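Dendomau Robotics Group
Gripper comparison, October 2025. Posts in this thread are numbered for ease of reference.

1/ The group has completed its comparison of two finger sets for the two-armed platform used in our household trials. The sets are the Gisthorpe parallel finger, in current use, and the Kineck soft-tip finger. Results and our recommendation follow.

2/ The task was loading a top-loading washing machine from a full bag of mixed clothes. Work was carried out in an ordinary home, with the furniture and fittings left as the household keeps them.

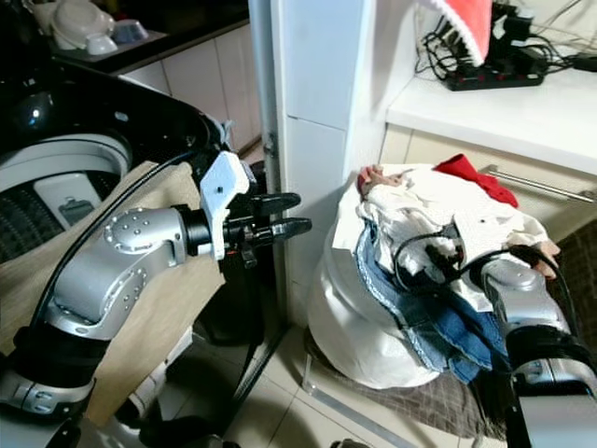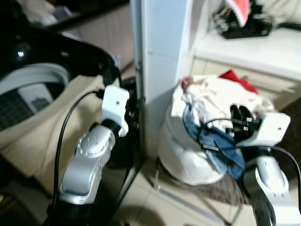 3/ A total of 213 grasps were attempted with each finger set. A grasp was counted as successful if the garment was lifted clear of the bag and released inside the drum. Garments dropped on the way and picked up again were counted as failures.

4/ The Gisthorpe fingers succeeded in 167 cases. The Kineck fingers succeeded in 181. The difference is smaller than we had expected from our bench tests in January, which used folded towels on a flat table.

5/ The totals hide a clear split by fabric. On thin cotton the Kineck tips were the better choice throughout. On denim the Gisthorpe fingers did better. The softer tips bent under the weight of a pair of jeans and let the waistband slide out.

6/ Grip force was held at the same setting for both sets. We are aware that the makers suggest different values. A further round using each maker's own setting is planned, and its results will be posted separately.

7/ On cabling: the cable to each gripper is run outside the arm. Loose cable caught on clothing on nine occasions, all of them with the wrist turned fully inwards. Those grasps were stopped by the operator and repeated. They are not included in the totals.

8/ Shorter cables were tried for half a day and then removed. They prevented the arm from reaching the bottom of the bag. A sprung cable guide is now on order and will be fitted to both arms before the next round.

9/ Two controllers were also compared. The Sugiyama controller gave smoother movement near the rim of the drum and is easier to stop and restart. Our existing controller recovers more quickly after a missed grasp. Operators were divided, and no change will be made at this stage.

10/ Changing a finger set took our operators four minutes for the Gisthorpe and eleven for the Kineck. The Kineck screws are small and were dropped more than once. Teams considering this set should keep spares and a magnetic tray to hand.

11/ Wear was checked after every 50 grasps. The Gisthorpe pads showed light marking only. One Kineck tip split along its edge near the end of the work and was replaced. The maker has been told and has asked for the part to be returned.

12/ Recommendation: the Gisthorpe set remains our standard fitting for laundry tasks. The Kineck set is approved for light garments and for table linen, subject to the wear checks described in post 11.

13/ Zips, hooks and drawstrings were left out of this comparison. Several groups have asked about them. A separate test plan is in draft, and comments on which items to include are welcome until the end of the month.

14/ The work was led by Trí Ngô, to whom questions on method should be addressed. The full table of results, by garment and by finger set, is available on request from the group office.

15/ Correction to post 10: the figure of eleven minutes is for changing both hands. A single hand takes six. The Gisthorpe figure is also for both hands and stands as given.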